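Section 4. Equipment budget for the two-gripper collection station

The station needs two hand-held grippers, spare finger pads, a workstation for storage and a stock of household objects. Our lab allowance for the year is $2,265. The grippers are on loan from the department through November and are left out of the total. Everything that wears or fills up is in it.

Trials were run on a covered table in a furnished room, with soft objects handled by both grippers at once.

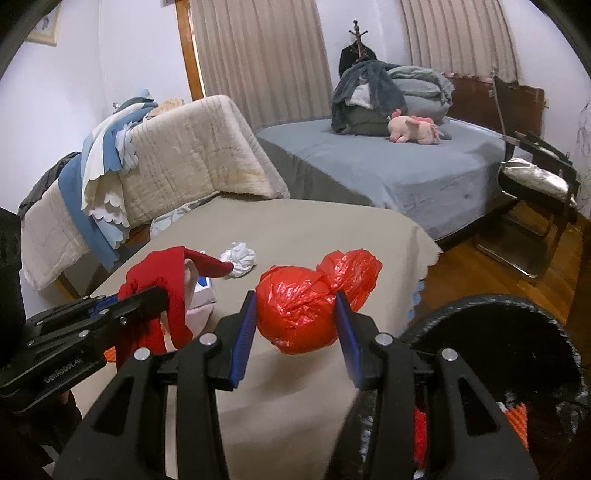
Figure 4.1. Red plastic bag between the blue pads; red cloth at the second gripper.

Storage is the largest line. Urnetti quoted $700 for a drive enclosure and Zupan quoted $400 for a smaller one without redundancy. We chose Urnetti. The Zupan unit would have to be emptied during the term, and the lab has no other place to put the recordings.

Pads are harder to price. Flesonia sells them only in packs of 60, which exceeds our need for one year, but single pads from Trurnlow cost more per piece and ship separately. One pack is budgeted. Pad life is unknown at this stage, so the remainder goes on the shelf as stock.

4.2 Objects and consumables 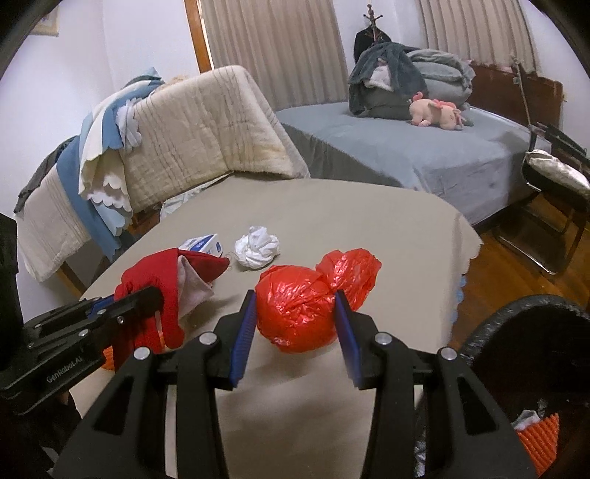 Photo: Zorica Omerović, equipment and purchasing

Bags, tissue, small boxes and cloth items are bought locally and charged to consumables. Thin plastic creases under the pads and does not return to a fixed shape, so bags are treated as single-session items. Cloth is reused and is listed once.

A tablecloth is entered as a fixture. A second one in a darker color was requested and moved to next year's list, together with a lamp and a spare set of screws for the finger mounts. Any balance left after the storage order is held for pads.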